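Progress report to the Litska small business fund
Oct 9, 2020

Hello all, and sorry this one's a bit longer than the July report! The short version is that we've moved nearly everything off the old server in the back office and onto Judov, and the bookings side of Hirent is now running from there full time.

The customer files went first (3723 of them, including a lot of duplicates I should have cleared out years ago). I did those in two goes, with a check in between, and I'm glad I did, as the first go had muddled up the dates on anything older than our current invoice layout. Judov's help desk sorted that out the same afternoon.

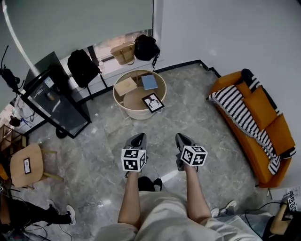 The invoices were slower. El Idrissi, the firm doing the set-up for us, wanted every template rebuilt from scratch, and I dug my heels in a bit over that – but they were right, and the new ones are much easier to read on a phone.

Money next. We've spent £600 of the training budget and I'd like to carry the rest over, if you're happy with that. Both counter staff can now take a booking, change it and refund it without ringing me.

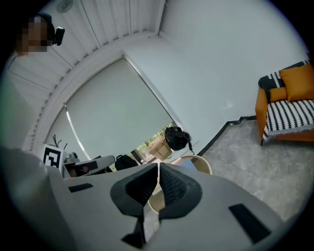 Our backups now run every night, with a copy kept away from the building, and I've done one full test restore. The wireless is still my big grumble. El Idrissi want to put an access point overhead, and with a slatted ceiling like ours, with that round white fitting already up there, I've asked them to quote for the fixing and cabling separately. I'll send the quote on when I have it.

Still to do: the stock list, the shared calendar, and switching off the old server for good.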